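Regripping the Farouk cell, part two

Posted December 29, 2021

Last time I left the Farouk cell with a working arm and a gripper that closed two millimeters off center. I swapped the finger pads in October and did not redo the tool offset, so every grasp since then inherited the error. The model of the cell had the old pads too. I fixed the model first and left the hardware alone until the numbers agreed.

The procedure in Workstead is short. Load the new finger geometry, set the open width, move the tool point to the midpoint between the pads, save. Then run the arm through its poses and check the wrist view against a second view at each one. Ayman Tahiri wrote the replay script, and it still drops the first pose if the log is longer than 2000 lines. Mine was 2062. I trimmed it by hand.
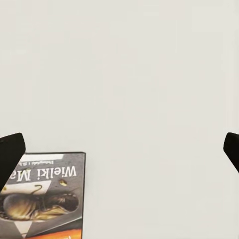
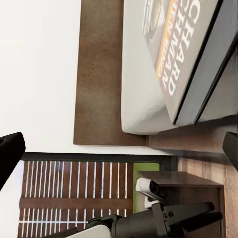
With the fingers open, both pads should sit at the same height in the wrist view. If one rides higher, the camera mount is rolled, and no amount of offset tuning will hide it. Mine needed a small correction in roll and nothing in pitch.

After that I ran 100 grasps. The first pass gave 13 misses, all on flat items near the limit of reach. Lowering the approach speed cleared most of them. The rest are a joint limit problem, and I have asked Augustina Kpodo for her limits file before I touch anything else.

Pad part numbers are in the Ritemetti thread.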